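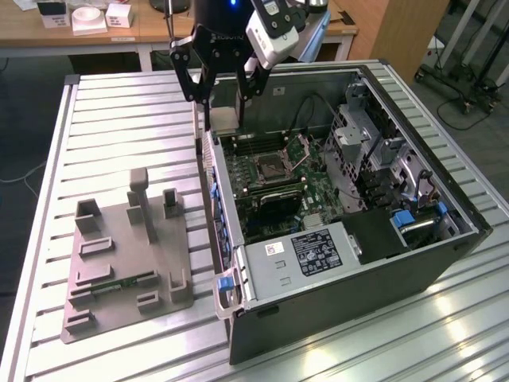 Arm over the open tower, probably a memory module, lying across a slot on the plate.

Ticket: Grada planner, wrist frame offset
Opened by: Haf Meredith
Status: open, looking very good

Replanning in Grada kept giving up at the tower with "no valid approach". I replayed 200 saved plans and 37 failed, all with the same wrist frame. Lovely, a pattern!
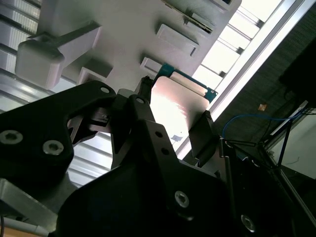 Dirov was publishing that frame 21 ms behind the joint states, so the planner mixed old and new poses. I've switched the lookup to the joint stamp and the replay is clean.
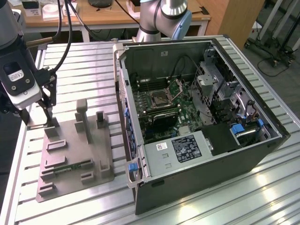 Bench view: fixture plate, open tower and both arms.

Next job is the collision mesh. Odoi exports nearly 2,000 faces for the drive cage alone, and I'd love to get that down before the December build.

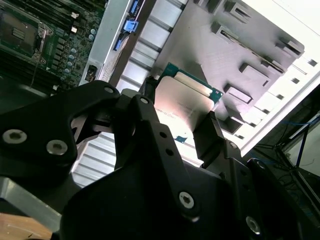
Grasp pose estimation still wobbles on the processor. I suspect the glare, as the metal lid goes pinkish-white and the print on it washes out. Could someone on Tandus try a shorter exposure with the edge detector? The green-blue substrate at the lid's upper edges should give it plenty to hold on to.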